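Notes from the second month of collecting

In August I moved from simulation to real demonstrations, and my opinions about data changed quite a lot. I write this post mainly for my own memory, but two people asked me how we organise the recording, so maybe it is useful for them also.

Our project is called Piltemano. The goal is that a learned policy can take small objects from a table and put them where a person would put them. For this we need many examples made by humans, and each example is one complete task from start to finish. Until now we have 1565 of them. It sounds like a lot, but after cleaning I expect less.

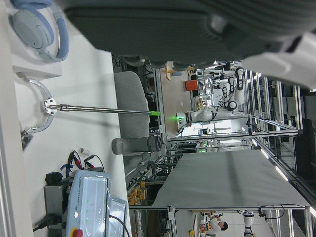
Wrist views are the part of the data I trust the most, and also the part which gives me the most work. The picture turns together with the wrist, so the table can stand on its side and the seated person at the far bench becomes part of the background. At first I wanted to crop all of this away. Moataz El Sherbiny, who wrote our training code, asked me to keep it, as the policy must learn to ignore a thin rod with a green tip or a pair of headphones on a box. We trained both versions in the end. The cropped one was better on our own table and clearly worse when we changed the table, so now I keep everything.

My rules for one recording session are simple. I never record more than 43 examples without a break, as my movements become lazy and the model copies lazy movements very well. I change the position of the objects each time, also when I am tired of it. If I make a mistake and correct it, the example stays in. If I make a mistake and stop, I mark it as failed and keep it in a separate folder.

Last week I had to throw away 22 examples where the times of the camera and the joints did not agree. The difference was small — I only found it when I played them slowly. Now the Predinach script checks this after each recording and not at the end of the day. 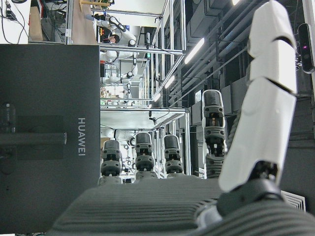

Four dark fingers and the white thumb, with the lab lights behind.

The hand needs a different approach, and I am still slow with it. With a simple gripper I have one number for open and closed. With fingers there are many, and two examples of the same grasp can look very different in the data. I have only 68 good ones so far. Next I will try to record fewer kinds of grasp, with more repetitions of each, and compare the training curves with the old set.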